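Trust survey site check, Gruvilley office, 11 August 2021

Consent forms locked away: yes. I tried the drawer myself – twice!
Forms returned: 186 of 200, so we're close.
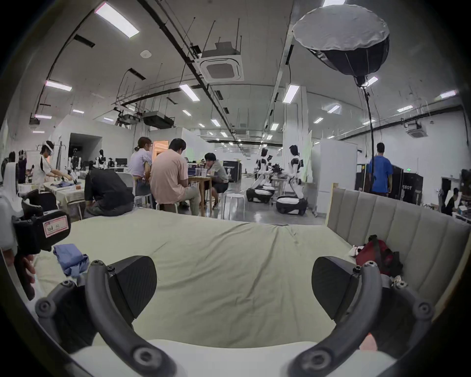

Blue cloth on the green sheet.

Private spot for interviews: mostly. Voices carry from the hall. 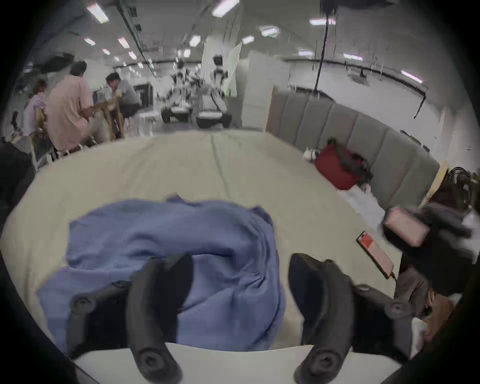

Oanh Hầu thinks people go easier on the government if they can be overheard, and wants the door shut.

Fine by me, so I marked that one "fix." 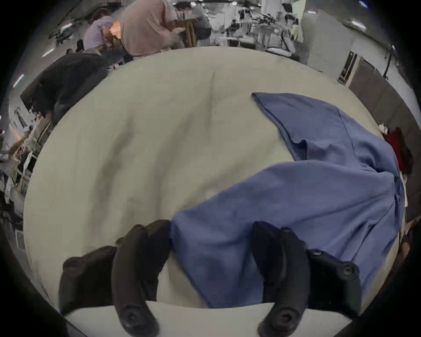 Exit signs were OK, and Serra still owes us two badges.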